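## 4. Retention of bonded onlays at the Murgate clinic

Our main interest in this part of the study was what happens to a bonded onlay once it leaves the tidy conditions of the laboratory bench and has to live in a real mouth. We followed 117 restorations, all placed on lower first or second molars, and recalled every patient at 6 and 14 months. To our delight the follow-up was very nearly complete, and the records kept by the two practices (Oda Street and Gebru Lane) were a pleasure to work with.

Teeth were prepared with a shoulder margin wherever enough enamel remained. The fitting surface was etched, rinsed and coated with Tretard primer, and the onlay was then seated under finger pressure while the excess cement was cleared from between the teeth with floss. We had expected this last step to be dull, and it became the part we talked about most – small differences in when the floss was drawn through seemed to matter a good deal to the state of the gum at the first recall.

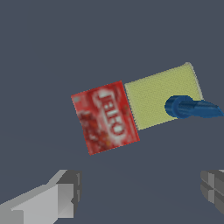
**Figure 4.** Simulated view with a small red Jell-O box.

Ifor Rees, commenting on an early draft, asked whether the bleeding scores might simply reflect how well each patient cleaned between the back teeth. It was a very good question, and it sent us back to the notes. Patients had been scored for plaque before treatment began, so we were able to compare like with like. Among those with clean mouths at the start, the gum beside an early-flossed margin was still calmer than the gum beside a late-flossed one. The gap was smaller than in our first reading, but it was there in both practices, and we find that really encouraging!

Loss of the onlay itself was rare. Where it did happen, the cement had mostly stayed on the tooth and come away from the ceramic, which points to the fitting surface of the restoration as the weaker partner. This fits well with our bench work, in which samples were put through 3000 loading cycles and failed in the same place. It is a lovely thing when the bench and the mouth agree, and they don't always.

Chipping was seen mainly on the outer cusps. Patients who reported grinding at night had more of it, though several of them had no damage at all and were very happy with the feel of their bite. Sensitivity to cold was common in the first days and had settled in nearly everyone by the first recall. 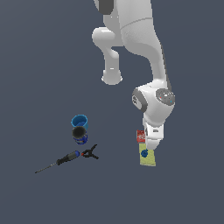
Should a chipped cusp be repaired or the whole onlay replaced? Repair is our first choice when the margin is sound and the chip stays within the ceramic. The surface can be roughened, primed and built up with composite in one short visit, and no more tooth has to be cut away. Once the chip reaches the margin we would replace the onlay, as plaque gathers in the step and the edge is hard to polish.

The repaired teeth will be seen again with the rest of the group, and their results are reported separately in Section 5.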